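Galería: pruebas de pinzas en cajón

Por Pierina Ruggiero

Llevo desde junio con las pruebas de pinzas para vaciar cajones y ya tengo material suficiente para colgar algo. La galería será corta. De momento subo una sola toma, la que mejor resume en qué consiste el trabajo, y los apuntes que la acompañan. Las curvas de fuerza irán en otra página cuando Rodrigo Ramalho termine de limpiarlas.

La comparación es entre tres candidatas: la Hamo de dedos articulados, la Kulley de ventosa y la Cliker, que viene con dedos intercambiables y un catálogo muy optimista. El controlador es siempre el mismo, un Macedo de los antiguos, con el firmware que ya teníamos. Me han preguntado por qué no usamos el nuevo. Porque no quiero cambiar dos cosas a la vez y discutir luego durante un mes cuál de las dos tuvo la culpa.

El protocolo es sencillo. Se echan objetos variados en el cajón, sin colocarlos, y el brazo tiene que sacarlos de uno en uno. Hacemos 40 intentos por pinza y por mezcla de objetos. Un agarre cuenta si la pieza sale del cajón y aguanta 8 segundos en el aire. Si se cae al segundo nueve, cuenta igual, y sí, me parece una regla discutible. La propuso Rodrigo y perdí la votación, que éramos dos.

Lo primero que hay que decir es que el catálogo de cualquier fabricante enseña cubos y cilindros lisos sobre una mesa despejada. Con eso acierta todo el mundo. El problema empieza con los objetos blandos, con los que tienen cerdas, con los que brillan y con cualquier cosa que se pegue a la pared. Ahí es donde yo miro, y ahí es donde los porcentajes de los folletos dejan de parecerse a nada.

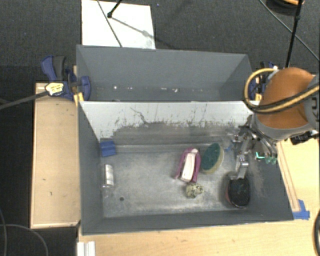
Las paredes, por cierto, merecen más atención de la que les damos. Una pinza de dedos necesita sitio a los dos lados del objeto, y junto a la pared solo hay sitio en uno. La Hamo lo intenta de todas formas: baja, roza, empuja la pieza y se cierra con lo que haya. A veces sale bien. Yo no llamaría a eso una estrategia de agarre, aunque el vídeo promocional lo haga con música de fondo.

La Kulley se lleva mejor con las paredes y mucho peor con las texturas. Una ventosa sobre un estropajo es perder el tiempo, y así lo apunté en la hoja antes de empezar. Rodrigo insistió en hacer la tanda completa por honestidad metodológica. La hicimos. Sigo pensando lo mismo y ahora tengo una tabla.

De la Cliker puedo decir poco. El cambio de dedos se anuncia como inmediato y a mí me lleva 20 minutos, contando la recalibración. Puede que sea torpeza mía — no lo descarto — pero nadie va a parar una línea ese rato para pasar de una esponja a un bote. Con los dedos cortos agarra con firmeza. Con los largos hay una holgura que se nota con la mano y que el manual no menciona.

Queda la cuestión de las cámaras, que es donde tengo más dudas. Una cosa es que falle la pinza y otra que el sistema le haya pedido cerrar donde no había nada. En la hoja las dos aparecen como fallo. He vuelto sobre unos 35 registros de la primera tanda para separarlas a mano y no siempre lo consigo. Los reflejos metálicos complican la lectura de profundidad y las piezas muy pequeñas se pierden. Hasta que eso no esté resuelto, no me creo ningún ranking, tampoco el nuestro.

Lo que sí me atrevo a adelantar: de las tres, la Hamo es la que menos me ha hecho enfadar. No es una recomendación de compra. Los cables y las mangueras siguen dando guerra en los giros de muñeca, con cualquiera de las pinzas, y ese tiempo tampoco sale en las hojas de especificaciones. Antes de la próxima tanda quiero cambiar el recorrido de la manguera y repetir las mezclas con el cajón girado, a ver si cambia algo en las esquinas.

Rodrigo dice que no va a cambiar nada. Él lleva la tabla y yo los apuntes, así que de momento consta su pronóstico y también el mío. Si alguien ha probado la Cliker con dedos largos y no le baila, que me escriba y me diga qué par de apriete usa.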